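About Zukomgate

Home Courses Enrollment Library About Contact

Zukomgate is a school for lay readers and lay preachers. It teaches the reading, preparation and delivery of Scripture in public worship. Instruction is by correspondence, with one residential week each July at the house in Bañuelos. The school does not ordain, license or commission anyone. Those decisions belong to the student's own congregation.

Students come from several denominations. A letter from a pastor or elder is required at enrollment and is kept with the student's record. The letter should state how long the applicant has attended and whether the congregation intends to give the applicant a regular place in the reading schedule.
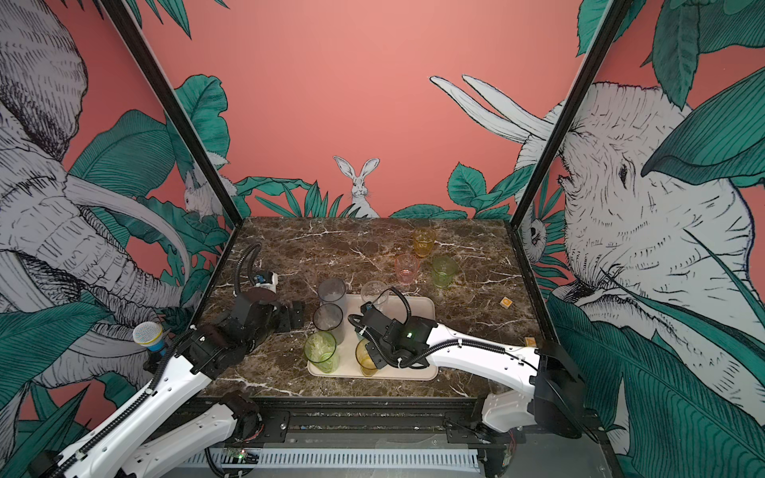 The Director of Studies is Maricel Pascual.

Course structure

The full course has 50 lessons in two parts. Part One covers reading aloud: phrasing, pace, the handling of names, and the use of a lectern with and without a microphone. Part Two covers the short sermon, defined here as one that can be delivered in 11 minutes at normal reading speed. A student who only wants to read may stop after Part One and receive a statement of completion for that part.

Each lesson is built on one passage. The student reads the passage in two translations, writes a one-page outline and records a reading. The recording and the outline are sent in together. A tutor returns both with written notes, and the next lesson is released when the notes have been acknowledged. Lessons are not released out of order.

The lesson texts are published as the Cluveo series. Cluveo follows the order of the biblical books and not the church calendar, so a student may be working on Lamentations at Easter. We have been asked to change this and have decided against it. Congregations using a lectionary can request the cross-reference table, which matches 156 appointed readings to the lessons where they are discussed.

Doctrine and translations

Tutors comment on whether an outline follows from the passage. They do not mark a student down for holding the position of his or her own church on baptism, church government or the gifts of the Spirit. Where a lesson touches one of these subjects, the notes give the main readings and the verses each one relies on.

Any complete translation made from the original languages may be used. Paraphrases may be consulted but not read for assessment - the phrasing exercises depend on sentence structure that paraphrases tend to break up.

Residential week

The week begins on Sunday with evening prayer and includes daily practice in the chapel. Students read in turn and hear comments from the group before the tutor speaks. Attendance is required once, at any point in Part Two.
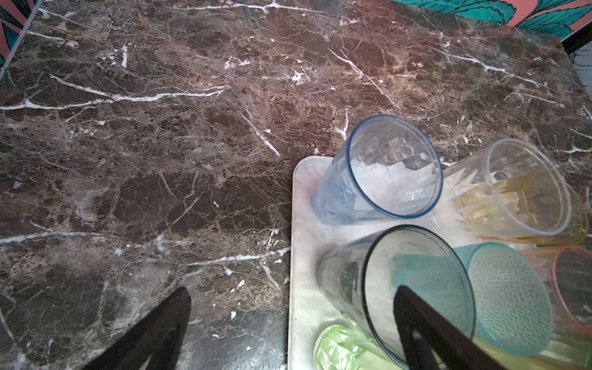
Gerd Janssen writes that he had read in church for years before enrolling and did not expect Part One to be of much use to him. My first recording came back with a note on nearly every verse of Psalm 81, he says, mostly about breathing in the wrong places. I was dropping my voice at the end of each line, and the second half of the verse was getting lost. I now mark the page in pencil before I read. The congregation has remarked on it, and so has my wife.

Library and records

The Plorklow collection holds printed sermons, commentaries and concordances, and is open to enrolled students by mail. Two volumes may be borrowed at a time. Books with loose bindings are not mailed, but copies of single chapters can be requested.

Recordings are kept until the student finishes the course and are then erased unless the student asks for them. Tutors' notes are kept with the enrollment record.

Fees

Fees are charged by the part and may be paid by the student or by the congregation. Enrollment is open all year. Forms are on the Enrollment page, and questions about the pastor's letter should go to the Director of Studies.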